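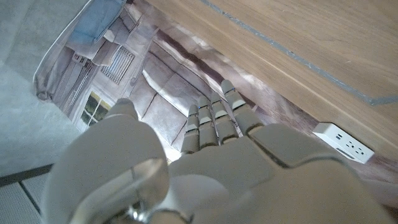

Catarina Coelho objected, on reading an earlier draft of this section, that a printed window is a poor test of repeat matching, given that the eye will forgive a crooked window sooner than it will forgive a crooked stripe. The objection is taken up in 4.3.

Category: Textiles and Surface Design / Working Papers
November — Idalina Figueiredo
Last updated: November

4. Architectural motifs and seam tolerance

4.1 Scope

Printed fabrics that carry buildings, doors, or windows differ from geometric and floral prints in one practical respect. The motif has a known upright. A leaf may be turned a few degrees and still read as a leaf in a natural position, while a window turned by the same amount reads as a fault in the printing, the cutting, or the hanging. This section considers how far a window motif (Figure 3) can be shifted or rotated at a seam before readers of the cloth report a fault, and whether the answer depends on the scale of the repeat.

Figure 3. Window motif printed on fabric.

The term "seam tolerance" is used here for the largest shift along the seam line at which fewer than half of readers report a fault. It is given as a share of the repeat height, so that large and small prints can be compared. Rotation is treated separately in 4.3. Shift across the seam, where part of the motif is lost in the allowance, is not covered. It depends on the seam allowance of the pattern and would need a different sample design.

4.2 Samples and readings

Two base cloths were used, both plain weave. The first, Visen, is a medium-weight cotton with a slightly slubbed weft. The second, Zekari, is lighter and has a closer sett, and it holds a printed edge more sharply. Each cloth was printed with the same window design at 3 repeat heights, then cut and joined with a plain seam running vertically through the motif. The seams were pressed open. Joined panels were hung flat against a gray board under diffuse overhead light and viewed from a fixed line on the floor.

Shift was set in 5 steps, from a true match to one tenth of the repeat height. Zero-shift panels were included at each scale and were not marked as such. Readers were asked one question, whether the panel had been joined correctly, and could answer yes, no, or unsure. Unsure answers were kept as a separate class and do not count as fault reports in the figures below.

Readings were collected at two sites, Nam and Sorley, with the same set of panels carried between them. After removal of incomplete sheets, 391 readings remained. Sheets were treated as incomplete if any panel had been skipped. The Sorley readings were all taken in the morning; those at Nam were spread across the day, and a check for time of day showed no pattern worth reporting.

4.3 Results

Fault reports rose with shift at every scale, as expected. The rise was not even. At the smallest repeat, reports stayed low through the first steps and then climbed sharply. At the largest repeat they climbed from the first step onward, with no flat portion. Seam tolerance taken as a share of repeat height was therefore lower for the large print than for the small one. In absolute terms the large print still allowed more shift, and a maker working with a tape would find it the easier of the two to join well enough.

Base cloth had a smaller effect. Panels on Zekari drew more fault reports than matching panels on Visen, mostly at the middle steps. The likely cause is edge sharpness. Where the printed line is soft, a small break in it at the seam falls within the softness of the line itself. The difference in weight between the cloths may also matter — a lighter cloth lies less flat beside a pressed seam, and a ridge draws the eye — but the present design cannot separate the two.

Rotation was tested on a subset of panels in which one side of the seam was cut off grain. Nearly 10 percent of the rotation readings were unsure, a higher share than for shift. Written remarks from these readings often blamed the hanging of the panel and passed over the seam, which bears on Coelho's objection. A reader who sees a tilted window has several explanations available, and bad joining is only one. For a stripe there are fewer. The window motif should accordingly be read as a lenient test for rotation and an ordinary one for shift, and the rotation figures are best taken as an upper bound.

4.4 Limits

The panels were flat. Curtains, cushions, and upholstered work all bend the cloth near the seam, and gathers in particular would be expected to hide shift. No washed samples were read. Shrinkage that differs between warp and weft would change the proportions of the motif on both sides of a seam equally, provided both pieces were cut in the same direction, but sewing thread that shrinks less than the cloth could pucker the join. A stripe printed at the same repeat heights, on the same two cloths, would settle the question of leniency directly, and the blocks for it have been drawn up.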